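Vutus Cell Twin – gripper setup and checking package

The Vutus Cell Twin is a simulated copy of a single-arm picking cell. Maintenance staff use it to check a gripper offset before the real arm is switched back on after a hand swap or a joint repair. It comes with the Pistari arm model, the two-finger hand and a starter set of small parts.

Setup takes about 71 minutes on a new workstation. Load the arm, enter the tool offset from the service sheet, then run the approach test at low speed over the mixed cluster – blocks, ball, clamp, bucket and syringe.
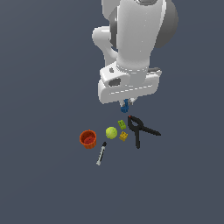 The arm over the mixed cluster, seen from above.
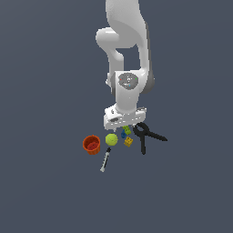

If the fingers come down off center, correct the offset and run the approach again. Do not edit the joint zeros to make up for a bad tool offset. Joint zeros are set on a separate page and need a supervisor login.

After any repair to the wrist, repeat the test 3 times and save the log with the cell number. Logs are kept for 397 days.

Package contents: arm and hand model, parts set, log viewer, 2 seat licenses. The Nyanda bench controller is sold separately. Version 3 files open without conversion.

Service questions go to Brian Mollel at the Prindum office. The office is closed from Tue 24 December – orders placed after that ship in the new year.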